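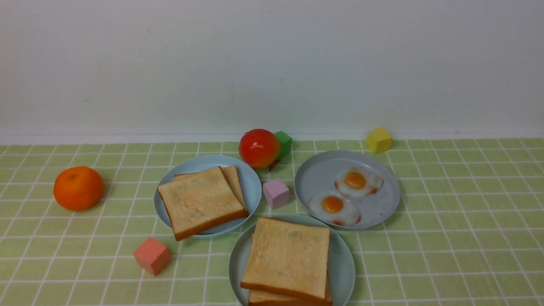

February
By the Cluler newsletter desk

I had driven past the Gorkby works more times than I can count and never once been inside, so when they announced a Saturday open day I was at the gate by nine with a thermos and a very silly grin. Gorkby makes play food and building blocks, and has done so in the same long brick shed for as long as anyone in Cluler can remember. Over 1,000 people came through before closing! I believe it, having stood in the line for the coffee cart.

The tour starts in the molding hall, which is louder than you'd think and smells faintly like warm crayons. One press was running lemons, and we all stood there watching lemon after lemon drop into a bin as if it were the circus. Our guide said the current catalog has 343 pieces, and that 84 of them are fruit. The paint room was my favorite part, though. The blush on a toy peach is sprayed on in two passes, and the painter let us compare a good one with a reject – I honestly couldn't have told you which was which.

Next door they cut and finish the cubes. I came home with a little bag of seconds for two dollars, mostly yellow, and they are now living on my kitchen windowsill.

The last stop was the play room, where tables were set up for anyone who wanted to sit down and mess around. I loved the one with the pale green checked cloth, with light blue plates in the middle and a red-and-yellow fruit toward the back, its bit of brown leaf and stem lying on the cloth beside it. A green cube was tucked in behind the fruit, a yellow one stood farther along by the wall, and a bright orange citrus had the left side all to itself. You want to start serving lunch the moment you sit down at a table like that.

Families had the run of the place by noon, so go early if you can. Parking is in the Nikolovski lot across the road (200 spaces, all gone by ten), and the Plollonex bus stops right at the gate. The shop takes cards, but the coffee cart is cash only.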